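Home | Data | Docs | Releases | Contact

Curnilura Household Textile Records
Last updated: 1/1/21

Curnilura is a table of household textiles held in private homes in the town of Bruvivberg. Each row records one item: bedsheets, pillowcases, tablecloths, towels and curtains. The table holds 178 records from 15 households. It is meant for people who study printed cloth in daily use, and for anyone who needs a small, clean table with mixed text and number fields.

Contents

- items.csv: one row per item
- households.csv: one row per household, no names or addresses
- terms.txt: the list of allowed words for colour and pattern
- changes.txt: corrections by release

Fields in items.csv

- item_id: whole number, unique, never reused
- household_id: matches households.csv
- type: one word from terms.txt
- ground: main colour of the cloth
- print_colour: main colour of the print, blank if plain
- motif: up to two terms, split by a semicolon
- width_cm, length_cm: measured flat, after washing
- fibre: copied from the sewn label, blank if there is no label
- notes: free text

Files are UTF-8, comma separated, with a header row. Blank means not recorded. Zero is not used as a missing value. 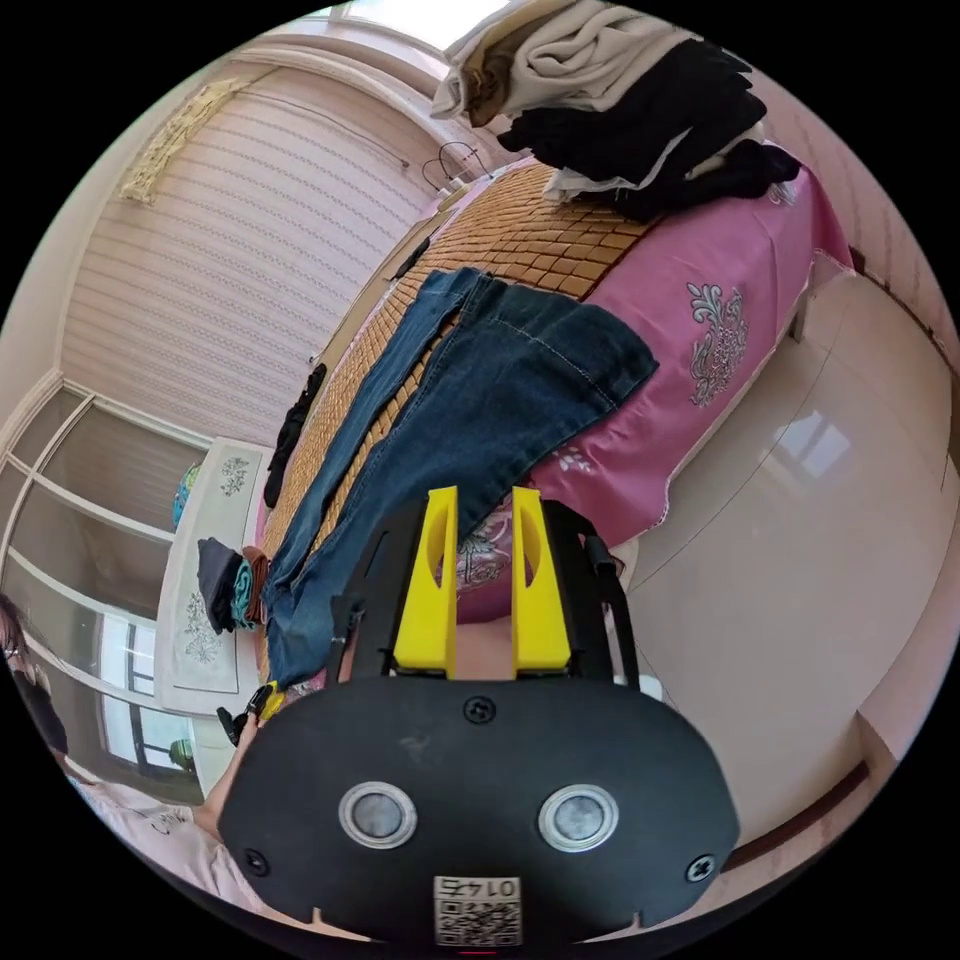 Colour and motif are entered separately, so that a search on one does not depend on the other. The ground is always a single plain word. Shades such as "rose" or "salmon" go in the notes. A pink bedsheet with pale silver-white floral and paisley motifs is entered as ground "pink", print_colour "silver-white", motif "floral;paisley". Scale of print is not a field. Earlier drafts had one, but the two recorders could not agree on where "large" began.

Fibre is the weakest field. Labels were missing or unreadable on 114 items, and no fibre tests were made. Do not use this column to compare households.

Known problems

- Curtains were measured while hanging in 7 cases. These are marked "hung" in the notes.
- Patwary codes from the first draft survive in some notes. They can be ignored.
- Sheets cut down and re-hemmed at home are listed at their present size.

Loading

The files open in any spreadsheet program. Set item_id and household_id to text before import if you plan to join the tables. The Warkov import script expects the old column order and will fail on this release.

Corrections

Send the item_id, the field and the proposed value to Clotilde Chauvin through the contact page. Accepted changes are listed in changes.txt with the old value kept beside the new one.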